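Thread time, because three of you asked how we keep the two-arm table at Tusness running and my answer got too long for a reply. Get a coffee, I ramble.

1/ Background for new folks: two white arms, one brown tabletop, one hand with fingers and one plain parallel gripper. Same table since April. I'm the one who looks after it, which mostly means wiping, tightening and staring at cables.

2/ Cables first, always cables. Ours are strapped along the outside of the arm, with loops left beside the joints so they have some slack when things bend. I run my fingers down every strap on Friday morning (today, 10/18/19, I found one that had crept toward the wrist, so back it went).

3/ If you only take one thing from this thread, please let it be the loops! Too tight and the joint pulls on the connector. Too long and the loop swings into whatever is on the table. I move each joint slowly by hand control and watch the slack the whole way before I let any program near it.

4/ Next, the fingered hand. I check the screws at the wrist ring, then have it close on something light and hold for 30 seconds while I look at each finger from the side. We use the same board and the same few props every time, so I know what a good grip looks like on them. 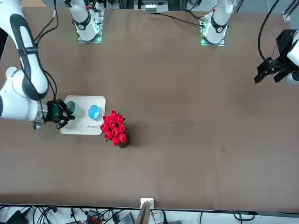

5/ The other arm stays parked during all this, jaws open, up out of the way. I used to test both at once to save time, and then one day at our old place in Nonthorpe they met in the middle. Nothing broke but I still think about that sound.

6/ Base plates. Green glow along the edges on both before I start, and if one side isn't lit I stop and go find out why. Last time it was a plug I had nudged with my own foot. Very humbling, would not recommend.

7/ Which brings me to under the table. Yes, it's a jungle down there. I've started tagging both ends of each cable with the same number, and I'm up to 51, and oh my goodness it has changed my life. Belhaj sells little wrap labels that stay put, the kind with a clear tail you fold over the print.

8/ Logbook! Paper, cheap, lives on the shelf by the door. Every check gets a line, even the boring ones. We passed line 1312 this week. When the wrist started to click over the summer I could flip back and see I'd tightened the same screw 2 weeks running, and that told me more than any software did.

9/ Still on my list: a proper tray for the power adapters, and a new bracket from Trolbridge if they ever answer my email. If you run a similar setup and have a tidy way to get cables from the bases to the floor, please send pictures, I will look at every single one.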